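Section 4. Setting Up the Finish Line

These instructions cover the Trorier timing kit as used at cross-country and track meets. Read the whole section once before you unpack. Allow two people for the mat work.

Before you start

Charge the reader box overnight. The battery light should be solid green when the charger is unplugged. If it blinks, charge it again or run the box from a wall outlet.

Caution: Do not connect the mats while the reader is switched on.

4.1 Laying the mats

1. Mark the finish line with chalk or tape. On grass, pick a flat stretch where runners are still going straight, well past the last turn.

2. Lay the mats across the full width of the chute, cable ends all facing the same side. Peg the corners on grass, or tape them on a hard surface.

3. Place the backup mats 3 meters behind the first row. The backup row catches chips missed when runners cross in a tight pack.

4. Run the cables outside the chute fencing to the reader. Push each plug in until it clicks.

Note: Keep metal fencing and bicycles away from the mats. Metal close to the line shortens the read range.

4.2 Starting the reader

1. Press and hold the power button until the screen lights up.

2. Select New Race and type a short name, such as Kasness Girls Varsity. Each race needs its own name, even on the same course.

3. Load the start list from the memory stick. The reader holds up to 1000 entries per race.

4. Walk a test chip over each row. The screen should show 2 reads, one from each row. If only one appears, check the plugs — a half-seated plug is the usual cause.

5. Set the clock against the starter's watch. Anitha Pai's course notes for Skavstead have the starter and timer do this at 8:30 a.m., before the first warm-up.

Caution: Once the gun time is entered, do not change the clock. Correct any error afterward in the results screen.

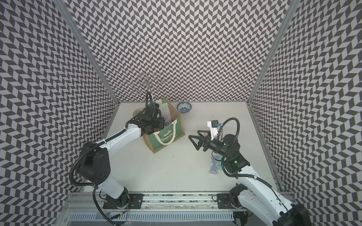 4.3 Closing a race

1. Wait for the sweep marshal to cross the line, then select End Race.

2. Save the results to the memory stick and leave the reader on until the file has been opened on the laptop.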